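FOR IMMEDIATE RELEASE
27/12/2020

Can a robot put the toys away yet? Gosley reports on its first 100 tries

GABER – I get asked the same thing at every family dinner: when is one of your robots coming over to do my dishes? I run Gosley, a small workshop that tests low-cost robot arms on everyday jobs, and today we're putting out our first set of results. The short answer is that your dishes are safe with you for a while.

We started in May with a list of 36 chores, half from the house and half from the shop floor. Folding a dish towel, sorting screws, putting a lid on a jar, that sort of thing (my sister got to add matching socks, and I regret letting her). We cut the list down to 4 that a desktop arm has any business trying, and gave each one 100 tries with the same arm and the same settings.

Picking up a single block and dropping it in a bin went well, and I was thrilled! Wiping a flat counter was decent as long as the counter was clear. Putting a lid on a jar was hard to watch. And then there's the shape sorter, the one every toddler gets for a birthday, which ate up most of our summer.

Getting hold of the block is the easy half. The arm then has to carry it over, turn it to line up with the right hole and let go without nudging it, and being off by the width of a pencil line is enough to leave it sitting crooked on the rim.

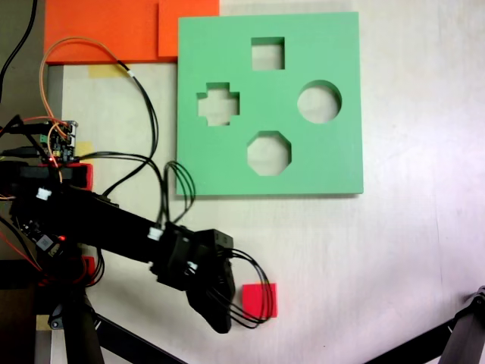
People laugh when I say we spend our days on a baby toy, but putting a part in a slot is half of what a small factory does all day. Our friends at Denero, who pack hardware kits, have a whole bench of people doing just that. They came to see our tests and went home without ordering a robot – I told them that was the right call for now.

I do think it's coming. The arms are cheaper than they used to be and the software gets better every few months. I'd trust one today with a dull, repeated pick on a tidy table. I wouldn't trust one with my kitchen, and I'd be careful with anybody who wants to sell you that.

The full results, including every miss, are free to anyone who writes to us. Next year we go back to the jar lids with a new set of fingers from Cindemis, and yes, we'll try the socks.

Press contact: the Gosley workshop, Gaber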